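November, late, still up

Pukska stopped again at 11 this morning, in the middle of the adapters, with the calm of a waiter who has decided your table doesn't exist. No error on the screen. Hatem Bouazza said it was "thinking." I said it could think on its own time.

We pulled the log after lunch. Nearly 200 lines of the same complaint: grip force out of range, retry, grip force out of range, retry. Then silence, which I took personally. The job is only sorting chargers and cords on the marble for El Sherbiny. My niece could do it, and she bites.
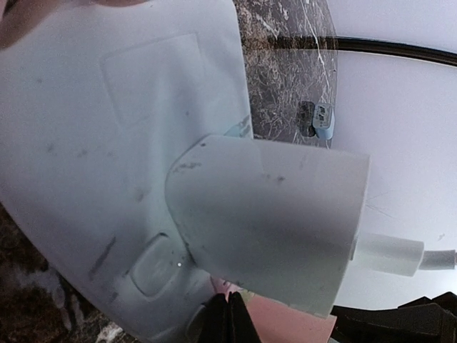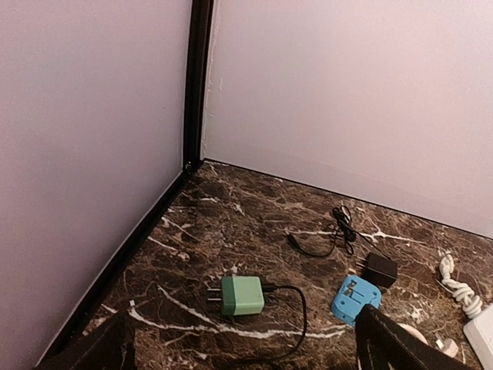 Cords, plugs and dark marble, from the gripper's point of view.

Evening, what Hatem thinks

He blames the cables. If one drags, the force reading climbs and the arm believes it is crushing something, so it lets go and tries again until the safety stop trips. I blame the Drommont firmware, mostly because I voted against it. We bet 2 coffees.

Tomorrow we run it with every cord tied up short, and I'm to keep my hands behind the yellow line this time. I said it was one finger. He wrote it in the incident book anyway, spelled my name wrong, and went home.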